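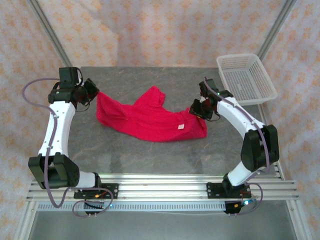 うちの班のテーマは「洗濯物のたたみ方と、しまったときのかさ」です。二月から放課後にちまちま続けてきました!最初はタオルなら楽勝でしょ、と思っていたんですが、服になったとたんに全然進まなくなって(ほんとに)、いちばん手こずるのはやっぱり赤い服みたいに、くしゃっとねじれた状態から始めるときです。両端を持って引っぱっても真ん中にしわの山が残るし、どこが袖でどこが襟なのか、ぱっと見では迷います。わたしは小さい白いタグを先に探すことにしました。タグの位置がわかると向きの見当がつけやすいんです。

Cillianはタグなんか見ないで肩から探す派で、ここは最後まで意見が合いませんでした。なので記録用紙も二種類あります。たたんだ服は白いかごに入れて、高さを最大300ミリまで測りました。それ以上積むと倒れてきて、測り直しになるからです。三つ折りより、くるくる巻くほうが低く収まった日もあったけど、巻き方がゆるいとすぐほどけます。Signeの巻き方だけ妙にきれいで、同じ服なのにずるい。

次は厚手のパーカーをやります。フードを先に内側へ折るか、最後に折るかで、いま班がもめています。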